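Brallon finger pads, flat pattern
Part no. 2497

Replacement pads for Vedton parallel grippers, sold in pairs with screws. Rated for some 2000 cycles between inspections. Log every change.

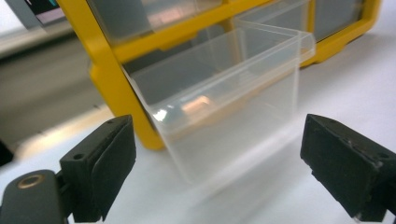

Cinzia Costa: our site rule is 867 cycles, and we fit both pads at once. Is that too cautious?

No -- follow the stricter figure if your risk assessment sets one.
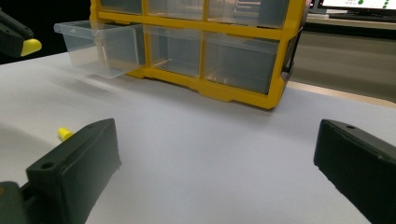 Set the force limit before the first run, and repeat the check after any pad change. Thin-walled parts need the lowest setting that holds. Clear drawers like these should be tested empty first -- then with their normal load.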